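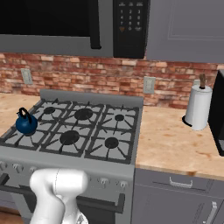
Kulholm, 2026-09-16

The Silska enamelled kettle was reviewed by our household equipment panel over 4 weeks of daily use on a gas range. It is sold in dark blue only and weighs 932 grams when empty.

The body is well finished and the lid fits closely. The handle stayed comfortable to hold throughout, although the panel would advise a cloth when the burner has been set high. Pouring is steady until the kettle is nearly empty, at which point the spout begins to drip. The Castaño model, which we reviewed in March, did better in this respect.

Boiling times were acceptable on a medium burner and little improved on a large one – the wider flame mostly heats the sides. Readers in hard water areas should expect scale within a fortnight. The opening is wide enough for a hand and a soft brush.

The maker offers a guarantee of 2 years, excluding chips to the enamel. Spare lids may be ordered through Sornero.

The panel recommends the Silska for general household use, with some reservation as to the spout.

Contact the reviews desk | © Kulholm Household Review | Back to top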